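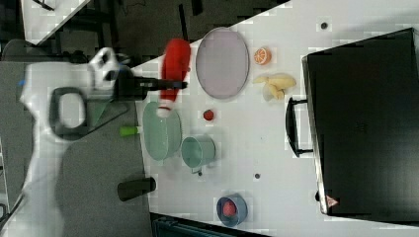 The arm at a red-and-white object during a tabletop session at Treltel. Photo: Treltel

Treltel records 1,000 hand-guided demonstrations for kitchen sorting tasks

Treltel has finished the first block of demonstrations for Flelluvance, its program for teaching a single-arm robot to sort and set out kitchen items. The block contains 1,000 recorded episodes, all produced by people directing the arm either by hand or from a remote station. None were scripted.

The work is done at white tables set with dishes, a bowl, fruit and assorted small objects. An operator receives a one-line instruction, such as moving an item onto the large plate, and carries it out with the arm. Joint positions, gripper opening and camera video are logged together for the length of the episode. The layout is changed between episodes so that a trained policy cannot rely on fixed positions.

Two methods were used. In hand guiding, the arm is switched to a compliant mode and the operator moves it directly through the motion. In remote control, the operator sits at a separate station and works a smaller leader arm, with the table arm following. The leader arm was supplied by Votus, which also wrote the software that links the two.

Damian Nowicki, who runs data collection on the program, said the two methods produce different kinds of errors. "With hand guiding, the path is usually clean, but the operator's arms get into the video," he said. "With remote control the video is clean and the path is worse. People overshoot, stop, and come back. We keep the corrections in if the episode ends properly."

The first block leans toward remote control for that reason. Hand guiding was kept for approaches at low angles, where operators had trouble judging height through the station's monitor. Nowicki said grasps on curved or narrow objects took the longest to demonstrate and were the most often repeated.

Each episode is reviewed before it enters the training set. Reviewers mark the start of the grasp, the release, and any contact with an object not named in the instruction. Episodes with a dropped object are stored separately and labeled as failures. They are not used for imitation training at present, but Treltel plans to use them to train a model that detects a bad grasp before the arm lifts.

An early policy trained on part of the block was tested on 56 table layouts that did not appear in the recordings. It completed the instructed task in 39 of them. Most of the remaining runs ended with the gripper closing too early, according to an internal summary. A second group of errors involved dishes placed close together, where the arm selected the correct item but touched its neighbor on the way in.

Treltel has not set a target for the next test, although Nowicki said a success rate of 99 percent would be needed before the arm could be left to run without an operator at the stop button. "We are not near that," he said. "The next step is more variation in the layouts. More episodes of the same layout did very little for us."

Recording for the second block starts in January. It will add stacked dishes and tasks with two instructions in sequence. Engineers from Zieliński, which is building a revised set of gripper fingers for the program, will join the sessions to compare the new fingers with the current ones under the same operators. The remote station will also get a second monitor showing a side view of the table, intended to help with height during the approach.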